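Print
E-mail this

February 2026
By Tarık Canpolat

Well, I have finally started the sourdough again, and I'm writing it all down this time because last time I kept no notes and then couldn't remember a single thing I'd done right. The starter is the same one Yavuz Kozan gave me when I moved to Clelden. It spent the winter at the back of the fridge under a layer of gray liquid and I was sure I'd killed it. I poured the liquid off, fed what was left with rye, put it on top of the water heater and went to bed feeling guilty.

Next morning, bubbles! Small ones, and it smelled like nail polish remover, but bubbles. I fed it again at breakfast and again before supper, and by the third day it was climbing up the jar and pushing at the lid. I've named it Gökçe, after my grandmother, who also got louder when she was hungry (she would have laughed at that, I think, and then told me my kitchen was too cold).

The kitchen IS too cold, by the way. The window over the sink still doesn't shut all the way, and the landlord says May, so May it is. Until then I'm doing my bulk rise in the oven with just the light on and a note taped to the door so I don't preheat it with the dough inside. I did that once. We don't need to go into it.

Saturday-type baking on a work night is a bad idea and I did it anyway. I mixed at six, did my folds between phone calls, and then the dough was so slack I could hardly get it off the counter. Too much water, I'm sure of it. The flour was the new bag from Daller, stone ground, very pretty bag, and it doesn't drink the way my old flour did. I should have held some water back. I wrote HOLD BACK WATER on the bag in marker so I can ignore it next time.

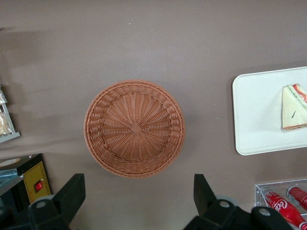 So do I really have to leave it in the fridge overnight?

I could bake it the same evening and it would be bread, but the cold night gives it more flavor and makes a wet dough so much easier to score, so overnight it is.

I shaped two loaves, one round and one that was meant to be long and came out sort of like a slipper. Floured everything. Floured myself. Then I lay in bed listening to the fridge hum and thinking about whether I'd put the salt in. I got up and tasted the scrapings from the bowl at some awful hour and yes, there was salt, thank goodness, and then I was wide awake and read a whole chapter of that sea story I've been stuck on since the holidays.

Baked the round one first. It spread a bit, but it got a real ear on one side, dark and crackly, and I stood in front of the oven window like it was television. The slipper stuck to the pan and lost its bottom. I ate the bottom with butter while it was far too hot, standing up. 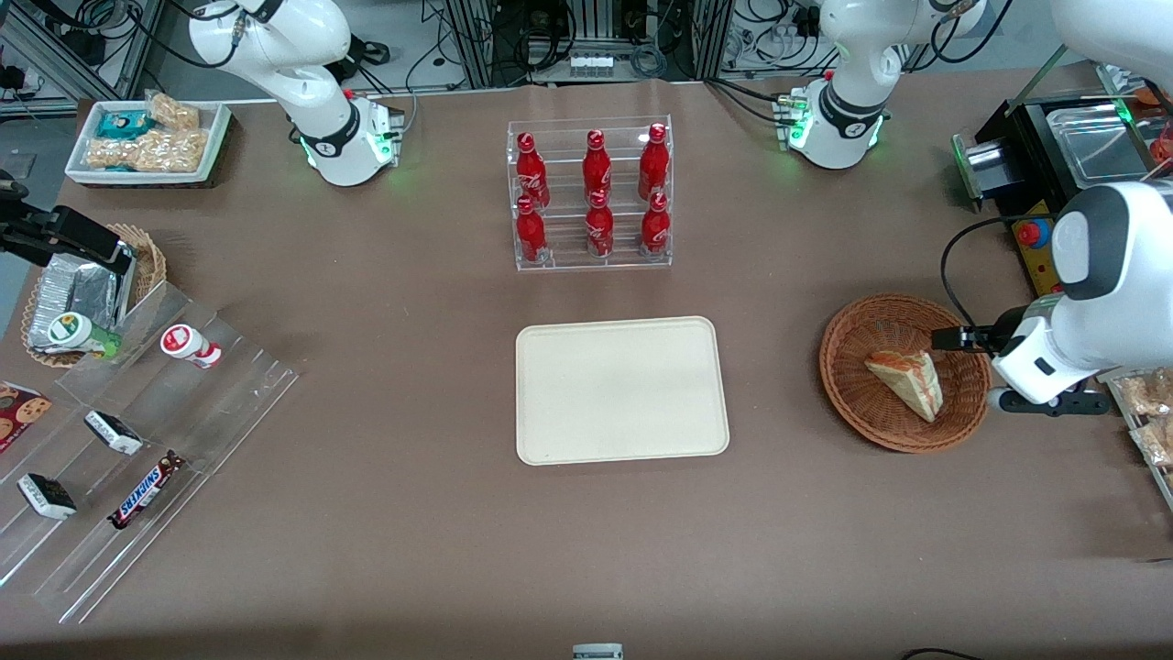 Round basket at the table.

Took half the good loaf over to Yavuz after work. He knocked on the crust, held a slice up to the lamp, and said the crumb was tight near the base and I'm cutting my bulk short. He's right, and I was a little annoyed for the whole walk home. He also says his own starter has gone sluggish, so I'm taking him back a spoonful of Gökçe, which feels like returning a library book very late.

Next bake: less water, a longer rise, and parchment under the slipper. I want to try some of the rye in the main dough too, maybe a couple of big spoonfuls. Also need salt, butter, and a new marker.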